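4.3 双臂任务的配置与首次运行

阅读时间:约 6 分钟

上一节把两条手臂的驱动装好了,Sokari 的主界面应该能看到左右两栏关节读数。要是右栏还是灰的,先别往下看,回 3.6 节把串口权限弄好。我当年就是心急跳过去,结果在这一节卡了一下午,怪谁呢。

这一节要做的事:让感知模块认出桌上的罐头,让规划器决定哪条手臂拿哪一个,再让控制器把动作跑顺。我会一直用分拣罐头这个任务来讲,金色和银色两种,俯视相机看过去都是一个带拉环的圆盖子,练手挺合适的。

一、加载任务文件

1. 打开 Sokari,左上角选“任务”>“从模板新建”,模板选 cans_bimanual。
2. 给任务起个名字,别用中文和空格。(我知道都什么年代了,可 Vlad 那个日志工具到现在还是不认。)
3. 点“绑定手臂”,左臂选 left,右臂选 right。听着像废话对吧?从桌子哪一侧看过去算左,以俯视相机的画面为准,跟你人站在哪边没关系。
4. 保存。底部状态栏出现“已绑定”字样再继续。

注意:绑定之后如果重新插拔过 USB,编号可能会对调。每次插拔完都跑一遍第 3 步,花不了几秒钟。

二、感知:让它认得盖子

5. 切到“感知”页,先把桌面区域框出来。四个角点在木桌面上,不要点到黑色铝型材上,型材边缘的反光会被当成候选目标。
6. 检测模型选默认的那个。我用 1,874 帧自己标的数据微调过一版,在我们桌上好用,换到别人那里反而不如默认的,所以安装包里就没放。
7. 把置信度阈值设成 89。单位是百分比,直接填数字,不要加百分号,加了会报一个完全看不懂的错。
8. 把罐头散着摆开,有挨在一起的也有单独站着的,点“预览”。

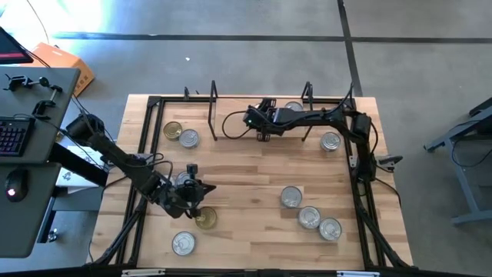

9. 预览没问题就勾上“遮挡时保留轨迹”。手臂一伸过去,总会有罐子被夹爪或者连杆挡掉一部分,不勾这一项的话,目标一被挡住就从列表里消失,规划器会以为它不在了,然后转头去抓别的。等手臂让开,它又冒出来,换了个新编号。我第一次看到日志里罐头越抓越多,还以为撞鬼了。
10. 轨迹保留时间填 300,单位是帧。机器性能差一点的可以往下调。

小提示:金银两类老是混的话,多半是曝光太高。盖子是金属的,一过曝全是白的,神仙也分不出来。先把自动曝光关掉,手动往下压,压到拉环的轮廓清楚为止,再去怀疑模型。窗户那边有强光进来的时候尤其要留意,我一般早上调一次,下午再看一眼。

三、规划:谁去拿哪个

11. 切到“规划”页,分配策略选“就近”。另外还有一个“均衡”,理论上更漂亮,可是两条手臂会频繁交叉,新手看着心惊肉跳的,先别碰。
12. 设置共享区。桌子中间那一条是两边都够得着的地方,规划器同一时间只让一条手臂进去。共享区宽度先用默认值,跑稳了再慢慢缩小。
13. 目标布局选 grid_2x3,也就是两排、每排三个。颜色规则写 S-G-S,意思是银、金、银,两排一样。规则区分大小写,小写的 s 会被当成“跳过这一格”。
14. 填写释放高度。这个值得自己量,托盘有底板,跟直接放在木桌面上差着一截。填低了会往下硬压,填高了罐子落下去容易歪。
15. 把线缆避让打开。夹爪后面那些黑线会垂到桌面上,规划器默认是看不见它们的,开了之后每条手臂会多算一圈余量,路径绕一点,但省得扫倒东西。

当心:改完布局一定要点“重新求解”,光保存是不够的。旧的路径还在缓存里,不重新求解它就照着老路走。Gwenaël Gautier 给这一页提过意见,说应该自动求解,我同意,排在 Firnberg 版本里了。在那之前,麻烦各位手动点一下。

四、控制:先慢后快

16. 切到“控制”页,速度倍率拉到最低。真的,最低。
17. 插值周期保持默认。看到动作一顿一顿的,先去查“延迟”那一栏,数字忽高忽低说明是电脑忙不过来,关掉浏览器往往就好了。
18. 点“空跑”,手臂会在抬高的位置把整套动作走一遍,不下降也不闭合夹爪。空跑的时候手放在急停上,旁边的人请站到铝型材框外面。
19. 空跑没有异常,点“执行”。
20. 一轮结束后,两条手臂会退到待机姿态,夹爪张开,相对停着。这时候状态栏应该写 idle,要是写的是 hold,说明还有目标没放完,别急着伸手。

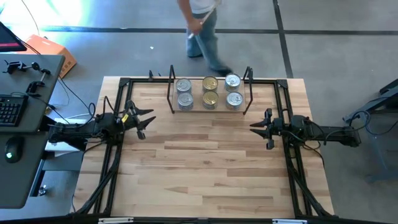

21. 要连着跑下一轮,就点“复位场景”,等界面弹出“请重新摆放”再动桌上的东西。弹窗之前控制器还是使能状态。
22. 每轮的日志会自动存到 runs 文件夹,文件名里带轮次号。我这边攒了将近 820 轮,硬盘告急过一次,建议装上 Sadis 插件,它会把成功的轮次压缩掉,失败的原样留着。失败的那些才有看头嘛。

五、我最常被问到的几个情况

规划器一直转圈不出结果:十有八九是共享区设得太宽,两条手臂互相等。缩窄一点再求解。

左臂到位了但夹爪不闭合:看第 3 步,左右可能绑反了,闭合指令发给了另一边。

检测框会抖:把预览里的“平滑”开到中档。开到最高会有拖影,抓取点会落后于实际位置,别贪。

求解成功但执行时报“超出关节限位”:目标太靠近手臂底座了。把托盘往桌子中间挪一挪,回第 14 步重新量高度,再求解一次。

倍率可以一格一格往上加,每加一格先空跑一轮。我自己平时停在中间那档,再快的话,线缆会甩起来。下一节讲怎么把两条手臂的标定结果导出来,给别的任务接着用。

相关章节
3.6 串口权限与驱动检查
4.1 俯视相机的安装与对焦
4.2 双臂关节零位校准
4.4 导出与复用标定结果
附录 B:Sadis 插件的安装

联系我们 | 版权所有 © Sokari 文档组 | 返回顶部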